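Printing | Paper and Profiles

How to Make a Simple Test Print Before a Long Run

June 2025, by the Prestivari print desk

A test print saves paper and ink when you have a big batch to get through. We run one each time we open a new box, even when the paper is one we have used for years. The steps below are for a desktop pigment printer and Rieger satin paper in letter size, but they work with other papers too.

1. Turn the printer on and run a nozzle check. If any lines are missing, clean the heads once and check again. Don't go on until the pattern is complete.

2. Load 2 sheets, print side up. Fan them first. Satin sheets tend to cling to each other when the box is new.

3. Open your test file. Ours has a gray ramp, a row of skin tones, a patch of deep green and a small photo with fine detail in the shadows.
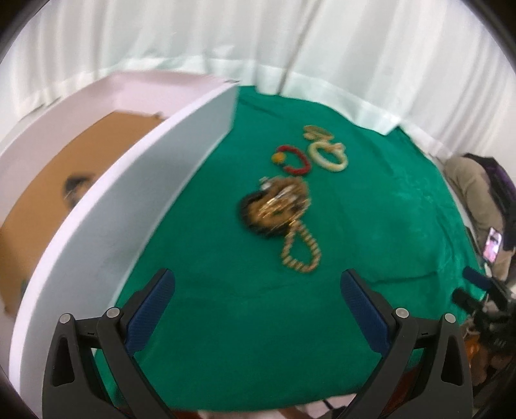
4. Turn off color management in the printer driver and let your editing program handle it. If both are on, the colors get converted twice and the print usually comes out too red or too dark.

5. Pick the profile for your paper. We use the one from the Grorov download page, last updated in March. Set rendering intent to relative colorimetric and check black point compensation.

6. Print the first sheet at the standard quality setting and the second at the highest.
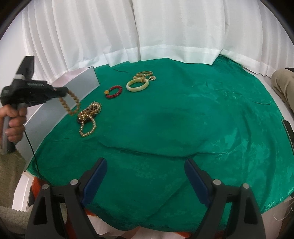 7. Leave both sheets face up for 4 hours before you judge them. Fresh ink shifts a little as it dries, mostly in the grays.

8. Compare the sheets under the light you plan to use for display. We have a Jenska desk lamp with a daylight bulb, set 50 cm above the table. Look at the gray ramp first. If it leans green or pink, check the profile and media type before you touch any sliders.

Write the settings on the back of each sheet in pencil and keep them with the box.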